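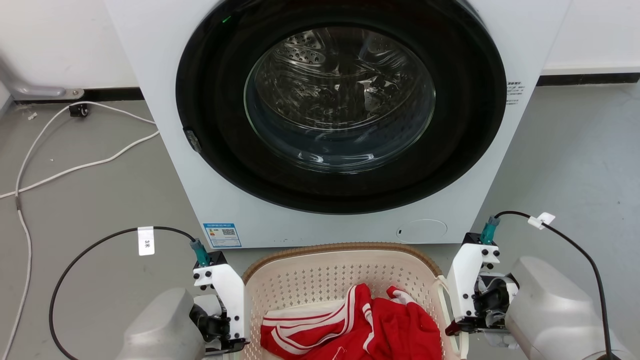 Hard water and the laundry room: changes at Cernia from November

The supply to the Cernia building now comes from the Prullell borehole, and the water is harder than before. The last reading taken at the inlet was 376 milligrams per litre as calcium carbonate. At that level, scale forms on heating elements whenever water is heated above 60 degrees, and more detergent is needed for the same wash.

A Nomidar softener has been ordered for the cold feed to the laundry room. It will be fitted on a Monday, with the water off on the ground floor from 9 am until early afternoon. Upper floors are on a separate riser and will not be affected. The unit holds 47 kilograms of salt and regenerates overnight — a low hum between 2 am and 3 am is normal.

Until then, please use the dose printed on the detergent packet for hard water. Powder generally copes better than liquid, as most powders contain a builder that ties up calcium. Wash at 40 degrees where the fabric allows. Do not add vinegar to the drawer, as repeated use can damage rubber seals.

Once the softener is running, drop back to the soft water dose. Too much detergent in soft water leaves foam in the drum and adds rinse time.

The kitchen tap stays on the unsoftened main. Salt deliveries from Chidiac will come to the side entrance, so please keep it clear of bicycles.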